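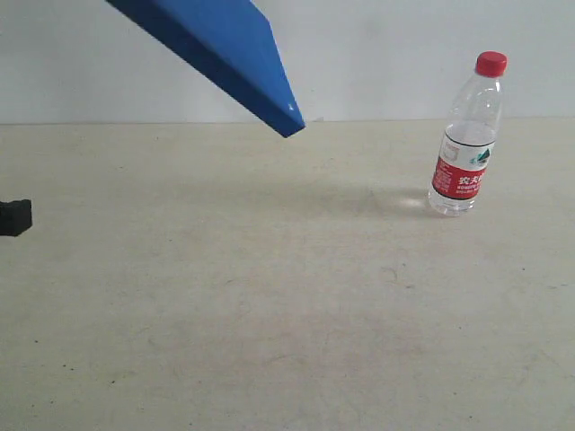 Figure 1. Clear plastic bottle with a red screw cap, upright on a table.

Search this journal Enter keywords Go

Journals > Public Health > Water Use > Article

3.2 Refilling habits among office staff

Of the staff who returned the February questionnaire, 182 gave usable answers on refilling. Most said they kept one single-use bottle at their desk and filled it from the tap or the cooler until it was lost or began to smell. The wording of the question followed Semwal's earlier survey in Grostemham, except that we asked about the last working day only. People remember a single day better than a usual week, and the answers were easier to code.

Washing was less common than refilling. Many respondents wrote that they rinsed the bottle but did not use soap – the kitchens on the upper floors had none for part of the month. We left these answers in and marked them as rinsed only.
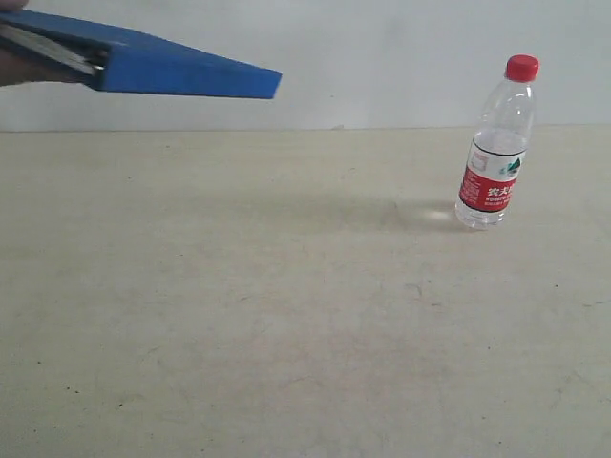

Two coders, Uniyal and Bhatia, read the free-text answers separately and disagreed on 20 of them. Most of the disagreements came from the word "fresh," which some staff used for a new bottle and others for new water in an old one. These were settled by going back to the rest of the form. Where the form did not help, the answer was coded as unclear.

Cooler location mattered more than we had expected. Staff at the Drultlow site, where the cooler stands by the stairs, reported more refills than staff at Stekix – see Section 3.3 for the comparison by floor.

Shares 2 Comments 2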